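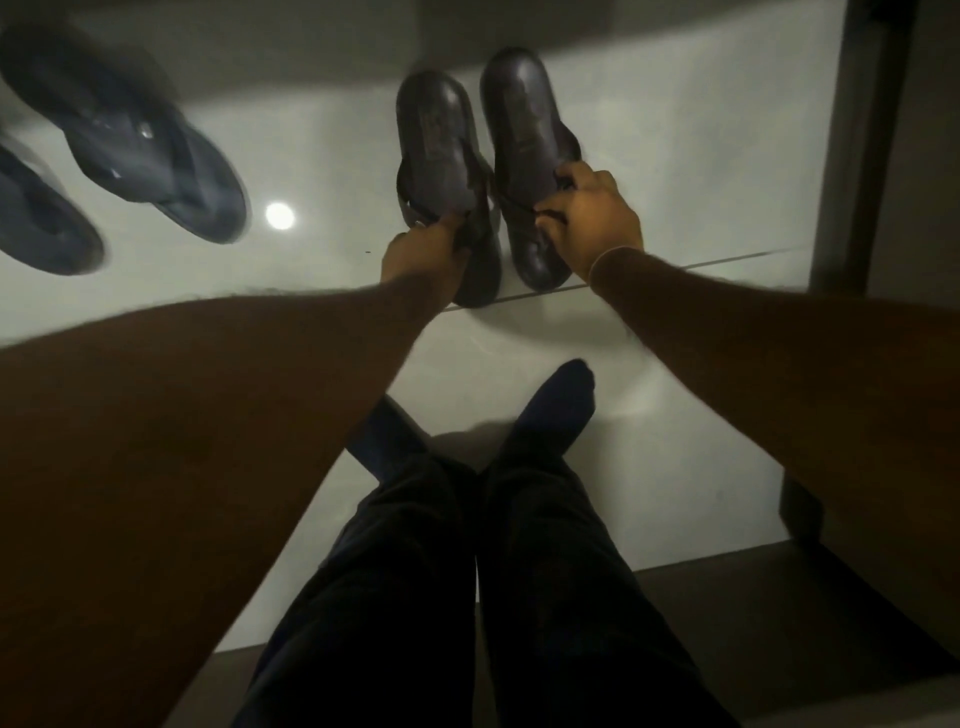
Posted in March by Elmarie Rampersad

Where does everyone keep house shoes? I have 13 pairs of footwear in a one-bedroom and no closet worth the name. Currently they live on the floor beside the bed, in a line, toes in. My sister calls it the parking lot.

tanar_tim
Toes in is wrong. Toes out, so you can step into them at 3 a.m. like a civilized person.

Elmarie Rampersad
I back out of my parking spots, thanks.
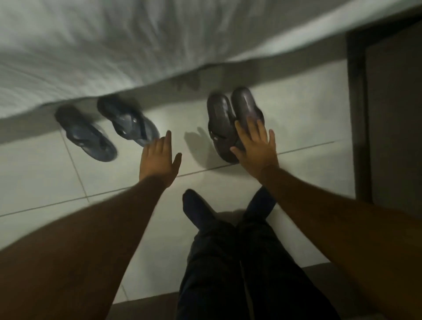 Anyway, flip-flops on the left, chunky brown slides on the right. The flip-flops never stay straight. The slides are so thick they park themselves.

janeo8
Shove them under the bed. You own a bed. Problem solved.

mopsandmisery
Under the bed is where shoes go to become dust. I lost a sandal there for more than 8 months.

janeo8
Sounds like a sweeping problem.

mopsandmisery
Sounds like you have a higher bed than I do.

tanar_tim
Over-the-door rack. Mine holds everything except the slides, which fall on my head.

Elmarie Rampersad
So the floor it is. Still not turning them around, Tim.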